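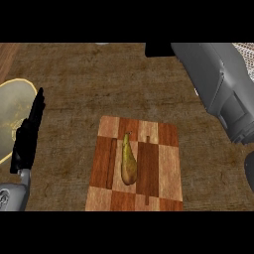
A checkerboard cutting board on a worn wooden tabletop.

Duvberg couple home after 22 months on the road

A retired couple from Duvberg rolled back into town in September, dusty and grinning, after 22 months of cycling the long way round to Wuvton and back again. They had talked about the trip for 25 years – over breakfasts, mostly – and finally set off once the house was rented out and the dog had settled in with a niece.

Neither had ridden more than 20 miles in a day before they left, and the first hill outside Ruddock very nearly sent them home! But they kept at it, sleeping in a small green tent and, whenever it poured, in the spare rooms of some very kind strangers. They'll be showing their slides and maps at the Clirngate library next month, starting at 7 p.m., and everyone is welcome to come along.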